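Clearing a Table, One Thing at a Time
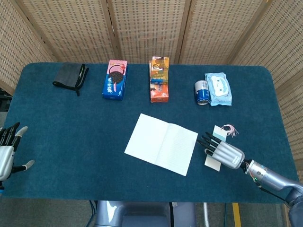 Snack boxes, a drink can and wipes along the back of the felt-covered table, with the notebook open in front.

The owner of Nurkidard, a small home organizing business in Basgate, starts most first visits with a single table. She asks clients to leave it as it is on the day she comes.

"People want to clean up before I get there," she says. "Then I can't see how they use it."

She has done 44 of these visits since January of last year. Most tables have the same mix on them: snacks, something to write in, wipes, a few things that belong in a bag or a pocket. Her first step is to push everything that stands up to the far edge, so the middle is open.

"I don't put anything away yet. Boxes go to the back. If you've got a notebook, it stays in front, open if you were using it."

Cookies and other snacks go to the kitchen last, she says, and clients are often surprised by that. "If you carry the food out first, you end up in the kitchen for half an hour. Then the table doesn't get done."

Drink cans are another matter. She wants them upright or gone, especially on felt. The cloth is something she recommends anyway – it keeps small things from sliding, and it is easy to shake out. A dark color shows crumbs, and she counts that in its favor.

For small flat items such as tags and bookmarks, she likes a tassel. "You can find it under paper. You can pick it up by the end." Folded fabric things, masks or little pouches, get one hook by the door.

A first visit takes 24 minutes on average, not counting the talk beforehand. She charges nothing for it within Basgate.

Asked what she keeps on her own table, she thinks for a moment. "Wipes," she says. "And usually a box of crackers."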